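3.2 Collection of demonstrations

All demonstrations were given by remote control in the Nokgate cell. One operator moves both arms with a pair of hand controllers, and the joint positions and gripper commands are stored together with the video. We collected 133 demonstrations of the cable sorting task.

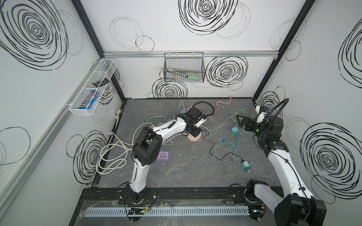 Figure 3. The two-arm cell during the cable task, with the left gripper lowered over a round puck.

3.3 Filtering

Demonstrations with more than 2,000 time steps were removed before training. The pauses at the start were also cut.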